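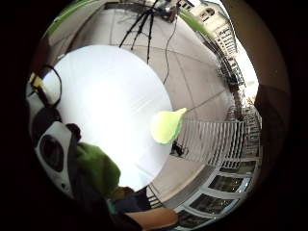 Resetting the outdoor capture station - quick version

For the Balari handheld gripper and the tripod unit. Do it outside, on flat paving, before the first run. Allow 16 minutes, less once you know it.

1. Tripod first. Legs fully splayed, locks tight, then give the head a push. If it creeps, redo the locks.

2. Cable. Let it hang down off the head with plenty of slack. Never tight. Check where you're going to walk, a loop on the ground will catch a foot sooner or later.

3. Gripper lens. Blow, then cloth. No spray!! Sayaka Shibata has the spare cloths, ask her.

4. Fingers. Open and close 7 times, slowly. Should feel the same all the way. Gritty halfway - take the pads off and brush out the slide.

5. Soft pads. Replace after 300 grips or if the edge lifts. Press for a slow count, dont twist.

6. Cord loop. Tug it. Frayed = new one, no knots.

7. Start Nimri, wait for both feeds, wave the gripper at the tripod. If one feed lags restart teh tripod unit only, not both.

Still lagging after that, error 2658 usually, swap the cable and tell Noura Kanaan.

Pack up in reverse. Lens cap on before it goes in the bag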